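29/07/2018

Up at five again. I wanted to write down the changeover at work while I still remember the order of it, so this will be a long one.

I have packed sample trays at Skelska for eleven winters now, if you count the one when we were still in the old building. The work has always been the same. A tray sits at your left hand, the small flat pieces come down in a bin, and you lay them in by color and send the tray on. You can do it and think about something else, and I mostly have. I planned the whole kitchen at that bench.

In January they told us the Eltitside line would go over to arms. They said it in the break room with the coffee machine running, so half of us had to ask again afterward what had been said. The word was that no jobs would go. Two of the bench places would close and the two people on them would be trained for the cell. I was one of the two. The other one asked for the loading dock instead and got it, so a younger woman from labeling came over and took the place.

The training has been odd. I expected to stand next to a machine with a button. Most of it so far has been sitting at a screen, working with the model of the cell in a program called Tawhiri. The real arms are bolted down and wired, but they don't run until the sequence has gone through clean on the screen. So I spend my shift in a chair, which my knees like and my back does not.

Today was the pink pieces. They are the worst of the lot because they are so thin. By hand you slide one to the edge of the bench and get a thumbnail under it, and I could not tell you when I learned that. The arm has two fingers and no thumbnail. If the fingers come in high they close on air, and if they come in low the program stops everything and says there is contact with the table. I changed the height by tiny amounts all morning. I have the numbers in my notebook, most of them crossed out.

The trainer wanted me to stop the run at the pick and look at it before going on, so I did that each time. I kept one of the stops from before lunch, with the left arm down at the piece and the tray still empty.

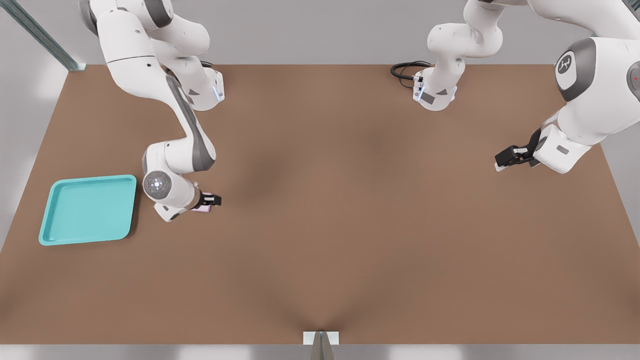
After lunch

The second half was about the right arm, which has nothing to do yet in my sequence. It just waits with its gripper open. I asked if it could be parked farther back, and the trainer said to leave it, the next step will need it on that side. I don't like it waiting there. At the bench, if someone stood beside me with a hand out doing nothing, I would give them something to do. I said that and wrote it down as a question for tomorrow.

Then we went through the stop list, which is 36 lines long. Every line is a reason the cell can halt and what the person on shift does for it. Some are simple, like tray missing. Some I had to read more than once. What struck me is that on the bench there was no list. If a tray was missing I reached over and got one. Now it will be a line and a code, and I sign for it.

I asked about the pay grade again. It goes up when I pass the cell test, and until then I am on the bench rate. The woman from labeling is on the labeling rate, which is lower, for the same training. She has written to the office about it. I said I would put my name on the letter too.

On the way out I walked past the old benches. Three of my friends were packing and talking about somebody's wedding, and I stood there for over ten minutes. They asked how the robots were. I said slow. I miss the talk more than the work. In the training room it's the fan and the two of us, both looking at screens, and when one of us does say something the other has usually lost her place.

I am not against it. My hands have been bad in the mornings for two years and I could not have done the bench until I retired. I would have liked to be asked, though, before it was settled which places would close. And I would like somebody to write down how we did it by hand, the thumbnail and the rest, because the people at Ultlow who set up the cell never came and watched us.

Home by four. Soup, and the laundry is still out. Tomorrow I try the pink ones again with the lower approach, and I need to take the other glasses for the screen.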